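FOR IMMEDIATE RELEASE

Puteck opens winter uniform swap in Irkevham

Navy school jumpers, track pants, sports polos. All sizes, all free. Doors open 9 am, first Saturday-style morning session of the June holidays, then again at 2 pm for shift workers.

Puteck, the Irkevham clothing reuse group, is after donations now. Last winter 689 families came through and the small sizes were gone before lunch. Target this year is 3,000 items. 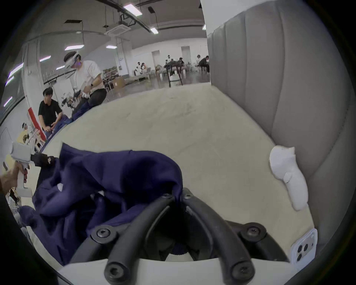 What we'll take: any school colour, washed, zips working. Names on labels are fine, we cover them. Missing buttons fine too. No socks or underwear please.

"Parents are paying close to $100 for a jumper and a pair of pants, and the kid's grown out of it by spring," said Nandi Mkhize, Puteck co-ordinator. "Bring what you've got. Take what you need. No forms."

Drop-off points are the Masilela Street library (after hours chute is closed, use the front desk) and the Tresar Arcade, next to the key cutter. Both until the end of May.
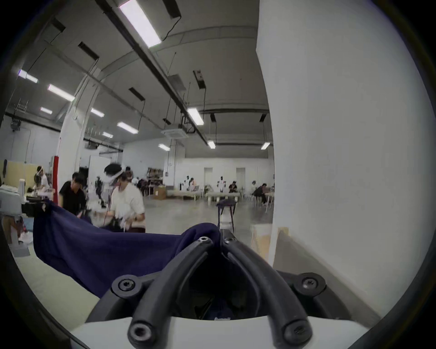
Schools wanting a bulk pick-up should ring ahead as the van is small and books out early. Minimum 2 bags. Please tie them, last year was a bit of a mess in teh rain.

Leftover stock goes to country schools in July. Anything too worn gets cut up for rags, so the buttons and zips come off first and go in the mending tins.

Mending table running both sessions. Hems, knees, elbows. Bring your own thread if its an odd colour.

Media: Nandi Mkhize available for interviews most mornings before 11, via the Puteck office.

ENDS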